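検品区画

ステルンサイドの第二棟では、返却品の仕分けを二人一組でやっていた。一人が箱から出し、一人が台帳に記入する。Sudness が入ってからは、一人と一台になった。

ヌスラト・リンドの職務記述書は一枚だった。作業名は「教示および例外処理」。前の記述書には「仕分け」とだけあった。賃金等級は変わらず、休憩は十五分が二回、手袋の支給はなくなった。

返却品というのは、貸し出した生活用品や玩具が戻ってきたものを指す。Mateos という契約名で、個人宅や保育施設に箱単位で貸し出される。戻ってきた箱の中身は一定しない。書類上は同じ箱でも、借りた側が別の物を入れて返すことがある。その判断を、以前は手が済ませていた。手に取った時点で重さが違えば違う物だった。

Sudness の把持計画は、品目ごとに把持点、接近角、把持力の上限を要求する。リンドはこれを入力する。登録品目の上限は1000で、二月の時点で678が埋まっていた。残りの枠をどう使うかは、運用側の裁量とされていた。運用側とはリンドのことである。

記録様式は次のとおりだった。

品目番号。
把持点(最大三)。
接近角。
把持力上限。
備考(四十字以内)。

備考は制御に使われない。仕様書にそう書いてある。リンドは初めのうち空欄にしていたが、十二月に入ったころから埋めるようになった。「底の面取りが甘い。横に置くと転がる」「塗りが新しい。前回の返却後に補修されたもの」「縁が欠けやすい。上から取ること」。どれも、以前なら台の向こう側にいるロベル・ジェマルに口で言っていたことだった。

ジェマルは保守に移っていた。席は同じ棟の反対側、圧縮機室の隣にある。週に一度、ケーブルの被覆と指先の摩耗を点検しに来る。点検表の項目は六つで、全部に印が付けば終わる。

「備考欄、書いてるだろ」
ジェマルは指先の隙間ゲージを抜きながら言った。
「読めるの」
「保守端末には全部出る。使わない欄も出る」
リンドは把持力の値を一つ下げ、保存した。
「じゃあ、読んでたんだ」
「先週の分まで。縁が欠けるやつ、あれは前から欠けてた。おまえが来る前の年だ」

彼は点検表の六番目に印を付け、工具を箱に戻した。
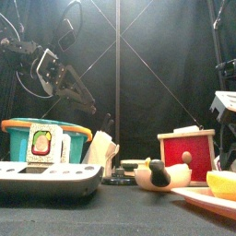

教示の手順は単純である。対象を台に置く。腕を待機位置から降ろす。指の間隔を対象の幅より広く開き、手動で接近させる。接触の手前で止め、位置を記録する。閉じる。持ち上げる。三回続けて落とさなければ登録できる。一回でも落とせば最初からになる。

布類は三回に入らないことが多かった。つかむたびに形が変わるので、前回の点が次の点にならない。リンドは布類の把持点を一つだけにし、接近角を浅くした。ベンダーの推奨値とは違っていた。推奨値は板の上に広げた布を前提にしており、返却箱の布は畳まれたまま出てくる。

二月の第二週、本社から処理数の目標が届いた。一日1000点。二人組だったときの目標は書面になっていない。台帳を数えれば出るはずだが、台帳は紙で、Niltero への移行のときに倉庫へ送られた。Niltero は在庫の管理系で、移行以前の記録を持たない。管理系の上では、第二棟の仕分けは去年始まったことになっていた。

リンドは例外の内訳を出した。腕が止まって人を呼んだ回数を、理由別に並べたものである。いちばん多いのは「該当品目なし」だった。次が「把持不成立」、その次が「重量不一致」。重量不一致の列を見ていて、彼女は同じ品目番号が何度も出てくるのに気付いた。登録重量が実物より軽い。登録した日付を見ると、導入初日だった。初日の登録はベンダーの技術者が行い、重量は目録から写していた。

目録の重量は、部品が全部そろう前の設計値だった。それを知っている人間は二人いた。一人は以前この台の左側に立ち、一人は右側に立っていた。

彼女は修正申請を書いた。申請には根拠の記入が必要で、選択肢は「実測」「目録」「ベンダー指示」の三つだった。リンドは「実測」を選んだ。それから秤を借りに圧縮機室の隣まで歩いた。

「何を量る」
「初日の登録分、全部」
「全部か」
ジェマルは棚から秤を下ろし、水準器の気泡を確かめた。校正札の期限はまだ残っていた。
「工数はどこに付ける」
「例外処理」
「おれの工数は」
リンドは少し考えた。保守の作業区分には、量るという項目がなかった。
「秤の点検」
「一日かかる秤の点検か」
「そう書けば」

彼は秤を台車に載せた。

作業は二人で行った。腕は待機位置に上げ、駆動を切った。リンドが棚から品目を出し、秤に置き、数値を読み上げた。ジェマルが書いた。端末の入力画面は一人用にできていて、読み上げる者と打ち込む者の間を想定していなかったので、ジェマルは点検表の裏に鉛筆で書いた。字は台帳にあったものと同じで、七の横棒が長かった。

途中で、読み上げる前にジェマルが数字を言うことがあった。秤の表示は、彼の言った値からほとんど動かなかった。外れたときは黙って表示のほうを書いた。午後の休憩は鳴ったが、二人とも区切りのよいところまで続け、十分遅れて取った。

修正申請は翌週に受理された。備考欄には、リンドの申請番号と、計測日として2024年2月16日の日付が入った。計測者の欄は一名分だった。彼女は自分の名を入れ、備考の残り字数にジェマルの名を入れた。四十字に収まった。

重量不一致は減った。処理数は目標に届かなかったが、本社の集計表ではその行の色が赤から黄になった。集計表に付いた説明には「学習の進展による改善」とあった。リンドは印刷して、保守端末の横に置いてきた。

次の点検の日、ジェマルは定刻より早く来た。指先のゴムを片側だけ交換し、旧品を袋に入れ、袋に日付を書いた。集計表のことは言わなかった。

「布の接近角、もう少し浅くできるぞ」
「下限に当たる」
「下限はソフトの値だ。機構はまだ行ける」
「変えていいの」
「保守の権限ではいい。運用の申請がいる」

リンドは申請画面を開いた。根拠の選択肢はやはり三つだった。彼女は指を止めて、ジェマルのほうを見た。

「実測するか」と彼は言った。
「布、出してくる」

彼女は台を回って棚へ行った。腕は待機位置で止まっていて、状態灯は緑だった。ジェマルは点検表を裏返し、鉛筆で線を引いて、欄を二つ作った。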